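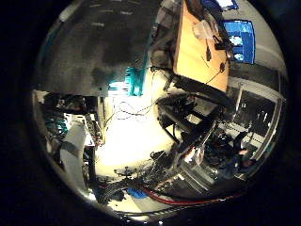
Page last updated: December 28, 2025

About Skilia

Welcome, and thank you for wandering over to this part of the site. Most people find it after they've looked at the price page and before they've made up their minds, so we'll try to tell you who we are and how we came to do such a particular kind of work. Get yourself a cup of something, as it runs on a bit.

Skilia collects, reads, types up and publishes the letters and working papers of scientists and engineers who have died, mostly for the families who have inherited the boxes and for the colleges and departments where those people taught. We are a small company in Mosurlow, up two flights of stairs over what used to be a shoe store, and we have been at it for 19 years. In that time we've brought out 70 books. A few of them are handsome things with cloth covers and ribbons, and a good many are modest paperbacks that perhaps forty people in the world will ever want to read, and we are every bit as fond of those (maybe fonder!).

How it started

Brenda Hulme was teaching chemistry when her old professor's widow phoned to ask whether she would like "a few letters." The few letters were in a steamer trunk. They went back to his student days, and there were notes from a great many people who had passed through the department, some of whom went on to do very fine work and some of whom had simply written to say that they'd gotten home safely and the baby was well. The college wanted to name a room after him, and did, and it was a lovely afternoon with sandwiches. Brenda remembers standing in the room and thinking that the students who would sit in there for years to come were going to know his last name and not one other thing about him.

So she began typing. She typed in the evenings and through most of one summer, and when she had a stack as thick as a phone book she took it to Kelly Dunmore, who was setting church cookbooks and town histories in the back of Dunmore Printing, her father's shop. Kelly thought it would take a couple of weeks. It took until the following January, partly on account of the formulas, which the old typesetting program refused to handle, and partly because the two of them kept stopping to argue about whether to fix his spelling. (They left it alone. We still leave spelling alone.)

The book sold out its first printing at the department reunion. Three people came up to the table that day to say they had a trunk like that too, and by the time the leftovers were being wrapped there was more or less a company.

The name is from a boat that turns up over and over in those first letters. The professor and his brother owned her together and she seems to have leaked from the day they bought her.

What we do

A family or a school gets in touch, usually a little embarrassed about the state of things. Please don't be. We have worked from filing cabinets, hatboxes, feed sacks and a chest freezer (unplugged). One of us comes to see the papers wherever they are and spends a day or two with them before anybody signs anything, and afterward you get a plain letter from us saying what's there, what we think it would make, and what it would cost. Sometimes the letter says that we don't think there is a book in it. We have talked more than one family into giving the papers straight to a library and having a nice dinner with the money, and we would do it again.

If there is a book, we list everything, scan it, and put the originals back in the order we found them. The typing is done by people, twice, by two different readers who don't see each other's pages until the end. Where they disagree, they sit down with the letter and a strong lamp. Where they still disagree, the book says so in a footnote. Science handwriting is its own peculiar thing, and a slip between a nu and a v can turn a sensible remark into nonsense, which is why at least one of the two readers on any job has studied the subject.

After that comes the part that takes longest, and that you'll see the least of, and it's the notes. Who was "poor Arthur"? What was the trouble with the second pump? Why is everybody so angry about a parking lot? We write to old students, we sit in county record rooms, we look up train times. You'd be surprised how many people in their eighties and nineties are delighted to be asked about the second pump.

The longest job we've done so far was the Elline papers, a mother and daughter who were both geologists and wrote to each other nearly every week of their grown-up lives. There were a little over 2,000 letters, and a fair number were written on the backs of other letters, going the other way, so that you had to turn the page around to follow the conversation. It came out in two volumes and we were all rather lost for a month once it had gone to the printer.

The people here

Kelly Dunmore runs the office, designs every page and does the estimates. If you call, she will probably answer. She is the reason our equations look the way they do, and she'd like it known that the cookbook side of the family business is also still going strong.

Brenda Hulme reads chemistry and anything to do with medicine, and she makes most of the first visits. She retired from teaching the spring after our tenth book and has been busier ever since.

Ionuț Ciobanu joined us from a university library, where he had cataloged engineers' notebooks for years. He reads Romanian, French, German and enough Russian to know when to send for help, and so the bulk of our work for families whose parents or grandparents studied in Europe goes across his desk. Letters of that kind often cover two or three countries and as many alphabets, and a street may have changed its name four times. Ionuț keeps a card file of the streets.

Ruth Penrose writes the notes and makes the indexes. She came for a six-month spell to finish one index and that was a long time ago now. People have told us they read her indexes for pleasure, and we believe them. (Try "Weather, complaints of" in the second Elline volume.)

Mervyn Mapplebeck handles physics and mathematics, checks the diagrams, and drives the van. He was a radio engineer for most of his working life, and if your father's papers have circuits in them, he's the one who will want to telephone you at supper time with a question.

We also have a handful of readers who work from home and come in when a box needs them. Several are former students of the people whose letters they've ended up reading.

What we believe in, more or less

We don't tidy people up. A person who did good work could also be stingy about lab space or unkind to a younger colleague in print, and if it's in the letters and matters to the story, we'll want to talk with you about leaving it in. The family always has the last word on private matters such as illness and money. We ask that anything left out be marked as left out, with a short line of dots, so that a reader a hundred years on isn't fooled.

We ask, too, that one full set of scans go to a public or college library, free for anyone to use. You can set a date for when it opens. Nearly all of our families have said yes to this, and a couple have waited until certain cousins were no longer around to mind.

And the papers are yours. They don't become ours because we've had them on our shelves for a year. They come home in better boxes than they left in, with a list on top.

Working with colleges and departments

Schools often come to us when a big anniversary is on the way and somebody has noticed that the founding members of the department are only names on a staircase. If that's you, please come early! A slim book of letters can be done in a year if the papers are in one place. If they're in six attics, it can't, and we'd sooner tell you so at the start. We are glad to put together smaller things as well, such as a booklet for a reunion, a set of readings for a lecture evening, or the wording for a plaque or a display case, with the dates checked.

We don't write school histories from scratch. We tried it once, and learned that we're much happier with other people's sentences than with our own, as you may have gathered by now.

Coming to see us

Visitors are very welcome in Mosurlow. The street door sticks, so give it a good push, and it's the second landing. There is a reading table by the window where you can look through any of our books, and most days there's cake from the bakery across the way. Do call ahead if you're bringing boxes, and Mervyn will come down and carry them up for you.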